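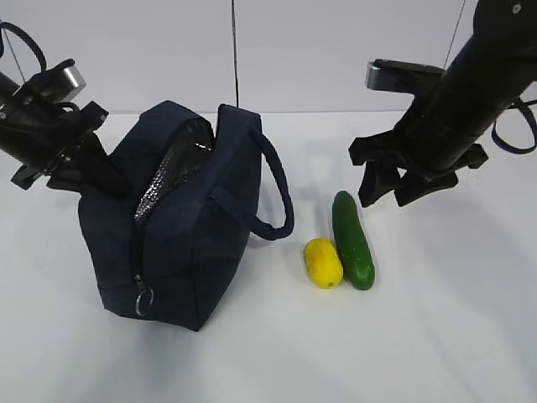
Navy zip bag, toy lemon and cucumber

Stitgate Forums > Film & TV > Casting and Performances

Thread: Staying in accent for the whole Brurkenness shoot

pellmoor
The lead in Brurkenness told a radio show she kept the accent going for the whole shoot, at home too. She said she couldn't order coffee in her own voice by the end. Does this make a performance better? I saw it last night and thought she was fine, no more than that.

hattrack522
She was better than fine. The courtroom part is one long take and she never slips. If living in the accent got her there, good for her.

pellmoor
The supporting cast never slips either, and they went home and talked normally.

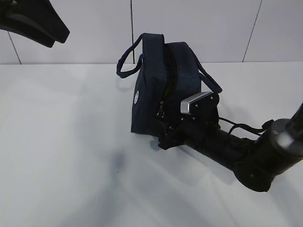 I also think these stories come out when there's a movie to sell. The same thing happened with Bepari in November. Every interview was about the weight loss and the hotel room with no TV, and hardly any about the script.

dulcimer_2
I worked as an extra on a Stonis production, 300 of us in a field. One of the leads stayed in character between setups. It made the day slower. You had to use the character's name or you got no reply.

hattrack522
That's one set. Plenty of actors do it without bothering the crew.

dulcimer_2
Sure. I'm only saying what I saw.

quillback
Can anyone say which radio show it was? I'd like to hear the full interview before I pick a side.

pellmoor
It was the Stitgate morning program, the hour after 9. The accent part is near the end.

quillback
Thanks. Will listen tonight.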